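Chapter 3
Stowage, Loading and Trim on Charter Yachts
Harish Panicker

A yacht leaves the base in the condition the charterer gives her. The builder's figures assume a light boat, and few boats on charter are light.

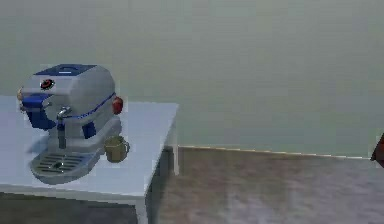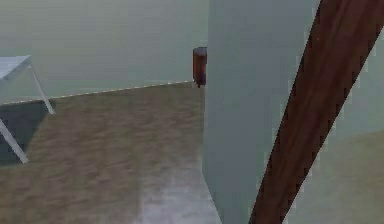
A white table appears in both pictures.

Reading time: 3 minutes

3.1 Displacement and payload

Displacement is the weight of water a hull pushes aside, and it equals the weight of the yacht with everything on board. Payload is the part of that weight which can be changed: crew, water, fuel, stores and baggage.

Water is the largest single item on most charters. A tank holding 323 litres of fresh water adds 323 kg when full. If it lies forward of the centre of flotation, the bow sinks and the rudder loses depth - an effect felt first when running before a sea.

3.2 Trim

Trim is the difference between the draught forward and the draught aft. In the Prilthorpe handover notes, used in the worked problems below, it is measured in still water at the berth, with tanks full and the crew ashore. A change of 40 mm is entered in the log.

Heavy stores should be placed low and near the middle of the boat. Anchors and chain are the usual exception - they must stay forward, and other weights are moved aft to balance them.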